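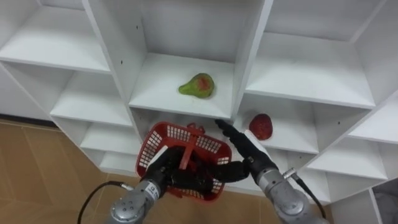
The Fairweather left Arkport at first light with 78 passengers, and Brodie Partington was the only one of them who had never been to sea. He had told everyone at the ticket window about it. He told the woman behind him in the queue, and the boy selling hot rolls, and a large brown dog that was not even travelling. He was forty-one years old and he was going to Flendance to hear the bells! His aunt had sung him their tune when he was small, and she had always stopped before the end, saying the last part belonged to the island and he would have to go and fetch it himself. She used to keep a green pear with a red blush in one of the square holes of her white shelves, lying on its side, and when he asked for it she would say it was waiting for him to come back with the tune. It was a different pear every autumn, of course, but he was nearly ten before he worked that out.

The crossing took all day and he loved every minute, even the bad ones. He loved the thump of the engine under his boots and the way the gulls hung beside the rail with their heads on one side, like neighbours listening over a fence. When the swell came up past the headland most people went below, and Brodie stayed on deck with both arms round a post, soaked to the knees and laughing out loud.

"You're the bell man," said a deckhand, going by with a bucket.

"How did you know?"

"Dog told me."

Flendance came up out of the haze in the late afternoon, a long green back with a white town at one end. The tower stood at the other, all on its own on the cliff, as if it had walked off from the houses after an argument. Brodie had pictured something grand and grey. It was short and rather fat and painted yellow, and he thought it was the finest building he had ever seen.

There were 354 steps up the cliff path. The number was cut into a stone at the bottom, with an arrow, and some wit had scratched "and the rest" underneath. He took them two at a time until the first bench and one at a time after that. Thrift grew in the cracks. Halfway up he met a girl of twelve or so coming down with a coil of rope over her shoulder, and she stood aside to let him pass and then changed her mind and followed him.

"They don't ring till the wind goes round," she said. "You might wait days. A man from Wudel waited till his money ran out."

"Did he hear them?"

"He got a job at the bakery. He hears them all the time now."

Brodie thought this was a wonderful story and asked her to tell it again from the beginning, which she did, with more about the bread.

Inside, the tower smelled of tallow and old wood. Nine bells hung there in the dusk, the smallest no bigger than a flowerpot and the largest so wide that two people could have sheltered under it from the rain. The girl showed him the date on the big one, 1079, and let him put his hand flat against the cold side of it. She said her grandfather greased the pins and her mother mended the ropes, and that she herself was in charge of bats.

"Are there bats?"

"No," she said. "I'm very good."

They sat on the step to wait. She shared a heel of cheese with him and he gave her the second of his hot rolls, stone cold by then and a bit salty. The sun went down into the sea with a great deal of fuss, pink and orange and a stripe of real green. He hummed her the tune as far as he had it. She listened with her chin on her knees and didn't help.

Then the grass along the cliff edge, which had been leaning towards the town all evening, stood up straight. It trembled. It lay down the other way.

The small bell spoke first. It was so light that he thought it was a bird, and then the next one answered, and the next, and there was his aunt's kitchen all round him, the steam on the window and her slippers going across the floor. He knew every note! He was on his feet singing it, badly, with crumbs down his coat, and the girl was singing too, and they came to the place where his aunt had always stopped.

The big bell took it from there. It went down, where he had always guessed it would go up, four slow notes like somebody coming downstairs in the dark to let you in.

He made the girl sing it with him until he had it by heart, and then once more in case, all the way down the steps to the town, where the baker from Wudel had left his lamp lit and the side door open.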